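Play Kitchen Table: My Project Report
Caoimhe Hegarty, Briken class, October

I wanted a pretend lunch table that felt like somebody's real kitchen, so I kept the layout simple (plate and bowl at the back) and had a budget of 30 dollars.
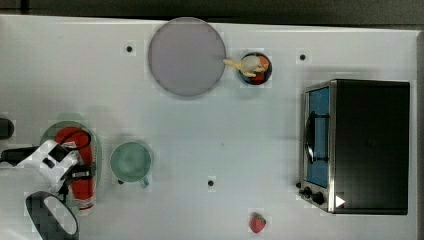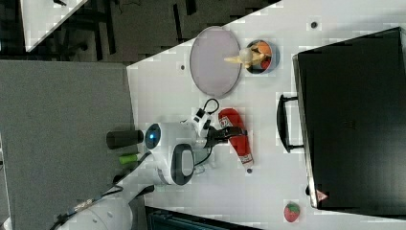
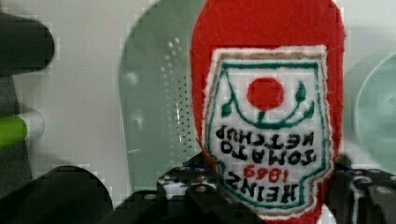
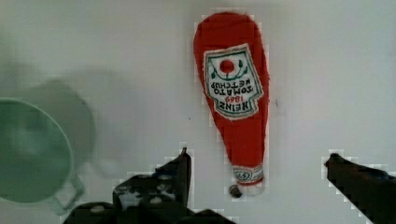
Fig. 1. The lunch table, with the plush ketchup in the last three views.

The ketchup is my favorite part! It's so soft, and I love the stitched tomato on the label. Next time I'd add napkins and maybe a second mug.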